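Cahier d'atelier, tri des briques
2025-02-02

Repris le bac bleu ce matin, celui des oranges. Toujours le même souci : trop de tailles mélangées, on perd du temps à chercher.

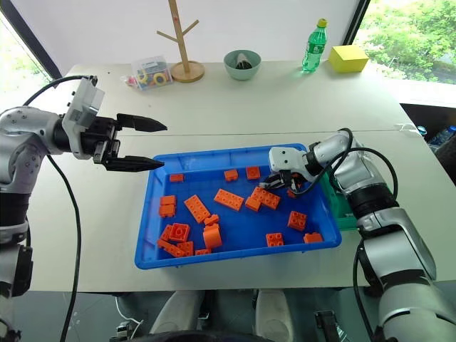
Donc je note avant d'oublier. Le lot Testmont est arrivé en vrac, sachets ouverts, étiquettes décollées au fond du carton. Bon de livraison : 900 pièces toutes couleurs. Notre pesée donne plutôt 386 pour le premier carton, le second pas encore ouvert. Tươi s'en charge, elle a la balance de précision.

Règle provisoire pour les oranges :
- longues (2x4) ensemble
- carrées 2x2 à part
- plates : ne PAS les mettre avec les petites, elles glissent dessous et on les oublie
- le reste en « petites », on verra après

Yao-tsung voulait trier par couleur d'abord et par taille ensuite. Essayé hier soir. Ça marche mais il faut repasser deux fois sur chaque bac. Par taille directement c'est plus rapide pour moi, sauf pour les plates, justement. À rediscuter avec lui, je ne veux pas trancher toute seule.

Bac bleu : bien, peu profond, on attrape les briques sans racler le fond. Le rebord retient ce qui roule. Défaut : il se met de travers sur la table dès qu'on appuie un peu au bord. Table blanche trop lisse. Demander à Lau s'il reste du tapis antidérapant, sinon un bout de gomme sous chaque coin. Le bac vert peut rester derrière pour l'instant, mais pas trop collé, sinon on cogne dedans à chaque fois.

Pas plus d'une poignée d'oranges à la fois dans le bac. Au dela ça s'empile, surtout contre la paroi gauche, et les petites se coincent l'une sur l'autre. J'avais vidé un sachet entier la semaine dernière, résultat : tout à étaler à la main, plus long que le tri lui-même.

Tenons : vérifié un échantillon au pied à coulisse. Rien à signaler sur les longues. Sur les 2x2, 3 pièces serrent trop quand on les emboîte. Mises dans l'enveloppe Gornby avec la date, à renvoyer si le deuxième carton est pareil. Pas la peine d'écrire au fournisseur pour 3 briques.

Lavage : eau tiède, savon doux, séchage à plat sur torchon. Pas le sèche-cheveux (Yao-tsung, je te vois venir). Celles du lot Juden avaient gardé de l'eau dans les creux pendant presque 2 jours, les retourner tenons vers le haut.

Reste à faire
- ouvrir carton 2, peser, comparer au bon
- étiquettes neuves, au feutre indélébile cette fois
- trouver une boîte avec couvercle pour les plates
- ranger la table avant de partir, les autres en ont besoin en février pour le montage
- voir Tươi pour la tare de la balance, elle derrive un peu depuis qu'on l'a déplacée

Pause. Je reprends par les longues cet après-midi, les petites si j'ai encore des yeux.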